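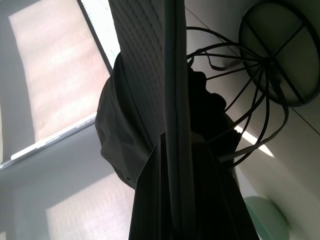
Wrist view, arm pointing up. Blinds on the left, ceiling light at top right, gripper finger at the bottom.

January, late morning. I spent a good while on the exposure side of the Sernby tracker, and I'm glad I did, though it ate the time I'd promised Suha for the planner merge (sorry, Suha!). With the blinds glowing and that wedge of sun on the ceiling, auto exposure is a poor friend to us, so I've locked it for now and let the tracker keep its own gain table. The seam line on the ceiling makes a lovely long feature, but the pleats are all alike and I don't trust matches on them one bit. I've masked those out by hand in the config, which is ugly, I know.

Replayed log 247 with the mask on. Pose drift came down to 2 cm over some 50 seconds, and I did a little dance. Still to do: ask Ladan if Gernent can load the mask at startup, and rerun log 28 with the old gains.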